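Pinduvside Neighbours' Newsletter
June 14, 2019
By Wiebke Lindemann

The shared supper is back, and we need to talk about puddings

Well, another summer is nearly upon us, and with it comes the long supper on Statham Lane, which I have been told off for calling "the street party" when it has never once closed the street. We put the tables along the wide bit of pavement by the old pump, everyone brings a dish, and we eat until the light goes. Last year we had 18 households and only two proper puddings between the lot of us, while there were so many potato salads that I was still eating mine on toast days later. So please, if you have a sweet tooth and a decent recipe, this is your moment!
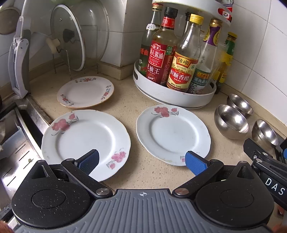 FOOD AND TABLE

We are asking each household to bring one savoury dish or one pudding, enough for about 10 people to have a spoonful or two. You needn't feed the whole lane. Cirilo Rosales is keeping the list of who is making what, and he would be grateful if you could tell him early, even if you change your mind afterwards (I always do). His door is the green one past the bakery, and a note through the letterbox is fine.

Plates and cutlery are the other thing. We gave up on paper plates after the year of the gravy, and I think the tables looked much nicer for it, all that odd china from everybody's cupboards side by side. Bring your own for each member of your household, and put a dab of nail varnish or a bit of tape underneath so that they find their way home again. I have a side plate with a T on it that has been with me since last September, and I should very much like to meet its owner.

Please also write what is in your dish on a slip of paper and stand it in front. Nuts, milk, eggs, wheat, fish, that sort of thing. My neighbour's little boy has to be careful and it saves his mother going up and down the table asking.
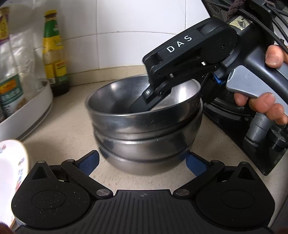

WHAT IT COSTS, AND WHERE THE MONEY GOES

There is no ticket and there never will be while I have any say in it, but we do pass a tin round. Last year's tin and the raffle came to 2250 all told, which was a lovely surprise, as the most we had managed before was 2000. It went on the benches by the pump and on the new lights, and if you haven't sat out there of an evening yet you really ought to. 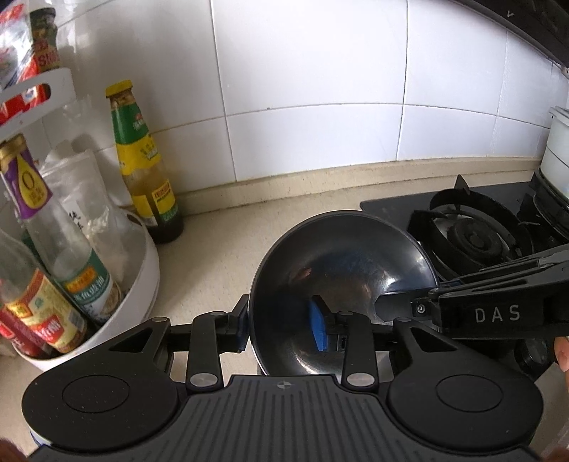 The raffle wants prizes again. Jam, wine, a plant, an hour of your time with a hedge trimmer, anything at all. Ren has promised a haircut, as before, and I can say from experience that it is a prize worth winning - my sister had it last year and was stopped twice in the post office.

If it rains we move into the Grikon hall, where there is room for everyone provided we are friendly about elbows. The hall has an urn but the tea cupboard is bare, so a box of teabags would be welcome whatever the weather does.

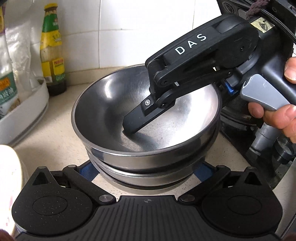
One more plea and then I shall let you go. Setting up has always been easy, with plenty of hands and everybody cheerful, but clearing away tends to fall to the same few, and some of us are not as young as we were. Even a quarter of an hour folding chairs would help. Put your name on Cirilo's list under the puddings and we will find you something to carry.

Recent items
Benches by the pump: thank you
Reading group moves to the back room
Lost: grey cat, white bib
Plant swap dates

Contact the newsletter | © 2019 Pinduvside Neighbours | Back to top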